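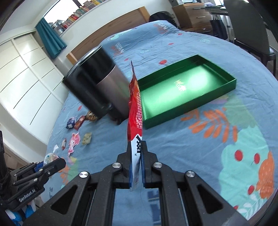

4.2 Packing small items on soft surfaces

Figure 3. Packet held upright between the fingertips of the hand-held gripper, next to the open green box. A second gripper comes in from the left.

We went into this part of the study thinking the box would be the hard bit, and I'll admit I argued for a bigger one. The box was fine. What gave our policy trouble was the bed. A patterned sheet (Figure 3) has prints about the size of the candy we want picked up, and the first model we trained, Dalteo, kept reaching for them.

So we went back and collected more. The Noketti set now has 1044 demonstrations recorded with hand-held grippers, and 347 of those were done on bedding instead of a table. We asked people to work at their own pace and to grab packets however felt natural, which gave us lots of edge-on grasps like the one in the figure. Those are rough on the model – a flat packet turned sideways is a thin strip in the wrist view, and there isn't much left to track.

Retraining on the full set helped a lot! Dalteo went from 61 reaches at printed shapes down to 2 over the same test list. We changed nothing else, not even the learning rate, which I still think is too high. Plerkano, our baseline without the bedding data, barely moved when we only added more table demos.

Wrinkles are still a problem. The sheet shifts when a fingertip drags on it, and small candies shift with it – we come back to this in Section 5.

Contact: Quinlan manipulation group | Preprint, November 17, 2022 | Back to top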